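Garnport Philosophy Reading Group
Minutes of the meeting held on Aug 25, 2026

Present: Conceição Mota (chair), Shadi Saliba, Qistina Pangaribuan, Mawar Menon (minutes)
Apologies: Soledad Xolalpa

1. The April minutes were agreed with one correction: Hume's essay is "Of the Original Contract".

2. Autumn reading. Shadi proposed Mill's On Liberty, chapters one to three. Qistina preferred Wollstonecraft – she felt the group had read enough Mill. Wollstonecraft was chosen by three votes to one. 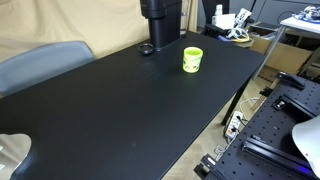 Green cup on the black table.

3. Mailing list. There are 123 names on it, and 40 have not replied since last year. Mawar will write to them.

4. Essay evening. Papers should run to 10 pages at most. Conceição will ask Soledad to speak on Hobbes and consent.

5. Any other business. Shadi still has the group's copy of Leviathan and will bring it next time.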